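How to Clean a Dusty Desktop Computer (Without Making It Worse)

Posted 2023-02-25

My desktop started sounding like a hair dryer last August, and I put up with it for way longer than I should have. Every time I opened a big photo folder the fans would scream, and my video calls had this lovely whoosh in the background. So I finally cleared an afternoon and cleaned the thing properly, and now I do it twice a year. It takes me 40 minutes if I don't stop for snacks.

What you'll need

A Phillips screwdriver, a soft brush (I use a cheap makeup brush from the Devberg outlet), a can of compressed air, some cotton swabs, and a little cup for screws. I like the Peka air cans, but any kind will do. Get two if you haven't cleaned your computer in years - mine ate a whole can on the front filter alone!

Before you open it

Shut the computer down all the way, not just to sleep. Flip the switch on the back, pull the power cord, then press the power button once and hold it a few seconds to drain what's left. Unplug everything else too, and take a quick picture of the back with your phone so you know where the cables go later.

Carry it somewhere you don't mind getting dusty. I go out to the garage, and I lay the tower down on its side so nothing is hanging while I work. Two thumbscrews at the back, slide the panel off, done.

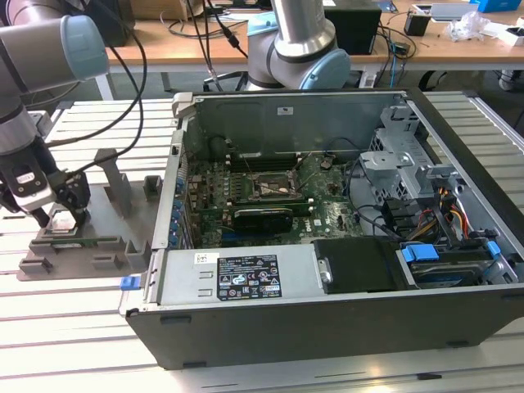
Touch a bare metal part of the case before you reach in, and do it again every so often. If you're on carpet in wool socks, please go change your socks.

Getting the dust out

Start at the top and work down. Short bursts, can held upright, a few inches away. Tip the can and it spits freezing liquid, which I learned all over my desk once. Hold each fan still with a finger or a swab before you blow on it, because a fan spinning that fast can wreck its own bearings.

The power supply gets a few puffs through the vents from outside and that's it. Never open it up. It can hold a nasty charge even when it's unplugged.

Use the brush for the clingy gray fuzz in corners and between heatsink fins. Filters that pop out can be rinsed in the sink, but let them dry overnight before they go back in.

Putting it back together

Give every cable a gentle push to be sure you didn't bump it loose, slide the panel on, and plug in the monitor, keyboard and power. My first start after cleaning was so quiet I checked twice that it was on.

If yours is still loud, look at the fan speed settings next. I'm writing up how I set mine in Noiphan, and I'll add the link here when it's ready.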